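Papering the Little Room

4 min read

I have wanted wallpaper since we moved to Draltham, and for 17 years I talked myself out of it. My mother papered every room she ever lived in, including the inside of the pantry, and I spent a good part of my childhood handing her wet strips and being told to mind the cat. I suppose I thought I had done my share.

Then in November the little room at the end of the hall finally got emptied out, and I stood in there with a cup of tea and thought, well, why not? It's a tiny room — a bed would fill it — and tiny rooms are where people tell you to be careful and paint everything cream. I have had enough cream to last me, thank you.

So I sent off for samples. Oh, the samples! I taped them up over the light switch and left them there for 2 weeks, and I changed my mind every time I walked past with the laundry. There was a green fern I loved in the morning and couldn't stand by supper. There was a stripe that made me feel I was waiting for a dentist. The shop over in Tunstead was very patient with me and let me bring the big books home, which I lugged up the stairs one at a time.

What I kept coming back to were the big flowers. I had always believed that a small room wants a small pattern, and I'm not sure I believe it anymore. Little sprigs make me feel fussed at, while a great big bloom just sits there and lets you get on with your day.
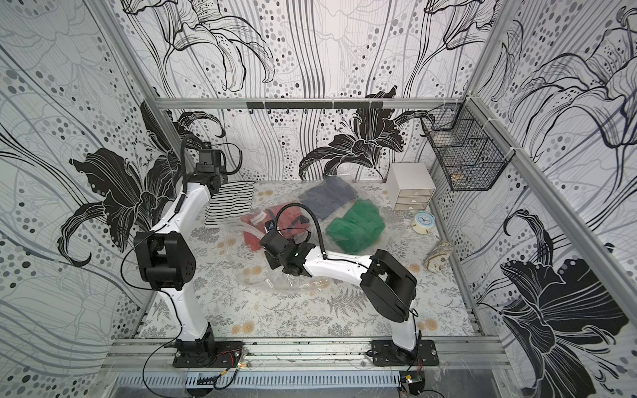 Black and white also means I can keep my mother's yellow quilt in there without a quarrel, and the old blue lamp too, if I ever get around to rewiring it. I did worry it would feel gloomy in winter, so I'm leaving the ceiling white and hunting for a warmer bulb.

Next comes the paste, and the plumb line, and finding out how crooked the corners are. I'll let you know how I get on, and if any of you have a trick for papering behind a radiator, please do write!

Recent posts
The Plornby yard sale and what followed me home
Soup for a cold kitchen
A 1000-piece puzzle with one piece missing

Contact | Copyright, all rights reserved | Back to top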